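We use cookies to remember your region and language. Accept | Manage settings

Flolach resin printer: set-up guide, section 4. First casting-wax print

By Li-hua Ho
2024-12-30

Read this before you open the resin. Section 3 got the printer level and talking to the network. This one takes you to a first castable print, a plain ring with no stones. Don't start with the pave band. Everyone wants to start with the pave band.

What you need on the bench

Castable resin, one bottle, unopened or opened by you.
Gloves, nitrile. Latex is no good with this stuff.
Plastic scraper (in the box). Metal scraper (also in the box, not for the vat!).
Two wash tubs with lids.
Funnel and paper filters.
The test file, ring_plain, on the USB stick.

Note: the stick also has an older folder called ring_old. Ignore it. Wrong supports.

4.1 Check the vat

1. Power off. Lift the cover straight up, don't tilt it.
2. Loosen the two side knobs. They stay on the frame, you're not meant to take them all the way out.
3. Slide the vat toward you and hold it up to a window. Looking for dents, cloudy spots, anything stuck to the film.
4. Small scratches near the rim, fine. Anything in the middle third, swap the film (section 9).
5. Slide it back till it clicks. Tighten knobs by hand. No pliers.

CAUTION: a film with a pinhole will let resin down onto the screen. Screen is not covered under warranty if there's resin on it. Check the film every time you change resins.

4.2 Zero the build plate

You did a rough level in section 3. Do it again now, the plate moves in shipping and it moves again when you carry the printer to where it's really going to live.

1. Vat out. Put the paper card on the screen.
2. Menu > Tools > Zero. Plate comes down slow. Keep fingers out.
3. When it stops, loosen the ball joint a quarter turn, press flat with your palm, tighten. Front screw first, then the side.
4. Pull the card. Should drag evenly at all four corners. If one corner slides free, start over from step 2.
5. Save. The screen says "Z stored". If it says "Z kept" it did NOT save, press again.

Note from Ching-wen Leung in support: most of the failed first prints she gets mailed are this step. Plate looks fine, one corner is high, ring comes off halfway up and sits in the vat. Do the card test twice.

4.3 Pour

1. Shake the bottle. Longer than you think. The wax settles and the first pour off an unshaken bottle is mostly not wax.
2. Let it stand 7 minutes so the bubbles rise. Go get the gloves.
3. Room temp matters. 22 C or warmer at the vat. Colder and the resin drags, you get thin prongs or none at all. A garage in February is not going to work without a heater.
4. Pour slow, along the back wall of the vat, up to the lower line. Not the upper line. Upper line is for tall parts.
5. Cap the bottle right away. Light gets in.

CAUTION: skin contact. Wash with soap and cold water, not solvent. Solvent carries it in. If you get a rash stop using the resin and see a doctor.
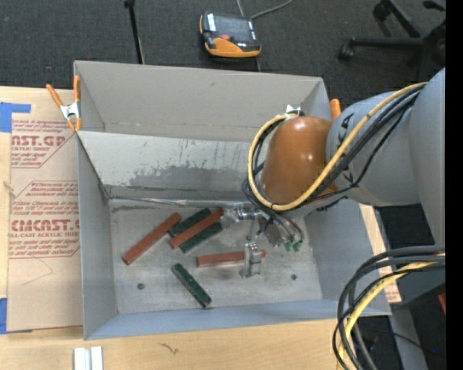 4.4 Load the test file

1. USB stick in the front port. The rear port is for service only and it won't read.
2. Menu > Print > ring_plain.
3. Pick the resin profile. For our own wax it's Gatden Blue. For anything else pick Gatden Open and set the exposure from the bottle label.
4. Check the preview. One ring, tilted, supports on the outside of the shank only. If you see supports inside the shank you've loaded the old file, see the note at the top.
5. Layer count should read 501. If it reads anything else the slice is wrong. Re-copy the file from the download page.
6. Cover on. Start.

The plate goes down and sits a while before the first layer. It's not frozen. First layers are long on purpose, they hold the whole part.

Peel noise: a soft pop every layer is normal. A crack or a bang, hit pause and look at the plate.

Don't lift the cover to look. I know. Daylight starts curing what's in the vat and you'll get a skin on top.

4.5 Take it off and wash

1. Wait for "Done" and then wait for the drip. Give it the full drip timer.
2. Gloves back on.
3. Remove the plate, tilt it over the vat corner, let it run off.
4. Metal scraper, flat to the plate, under the raft. Push, don't pry. Castable wax resin is brittle before cure and after cure, so it's never a good time to pry.
5. First tub, lid on, swirl gently. Second tub, clean solvent, shorter. Do not leave it soaking over lunch. It swells and the ring size goes off.
6. Blow dry with low air. Surface should go matte. Shiny patches mean there's still resin on it, back in the second tub.

WARNING: solvent is flammable. No torch, no casting furnace, no open burner on the same bench while the lids are off. Obvious, but jewelers benches being what they are.

4.6 Clip and cure

1. Clip supports before cure, flush cutters, close to the part but leave a tiny nub. File the nub later.
2. Put it on the turntable in the Hsueh cure box. Not the older Jorkeo box unless you have the updated bulb, the old one runs too hot and the shank goes oval.
3. Use the Castable preset.
4. Let it cool in the box with the door open before you handle it.

4.7 Check the result

Fit it on a ring mandrel, no force. The test ring is a US size 7. Half a size small means overexposed, or it wasn't washed enough. Loose and soft edges means underexposed. Change exposure one step at a time and print the same file again. Don't change two things at once or you wont know which one did it.

Look at the gallery under the top of the ring with a loupe. Lines should be even all the way round. One deep line at the same height on every print is the Z screw, wipe and re-grease (section 8).

If it looks good, go ahead and cast it. Burnout schedule is in section 6, don't use your regular wax schedule, it's too quick and you'll get ash in teh metal.

4.8 After the print

1. Filter leftover resin back to its own bottle. Never mix two resins in one bottle, even the same color.
2. Wipe the vat with a lint free cloth. No solvent on the film.
3. Plastic scraper only in the vat. Said it already, saying it again.
4. Log the print under Menu > History. The printer will ask for a new film at 4000 layers. You can skip the reminder once.
5. Cured scraps go in regular trash. Liquid and dirty solvent do not, and not down the sink either. Check your local rules.

Next: section 5, stone seats and prongs. Leave the exposure where it ended up in 4.7 and write the number down somewhere, the next section asks for it.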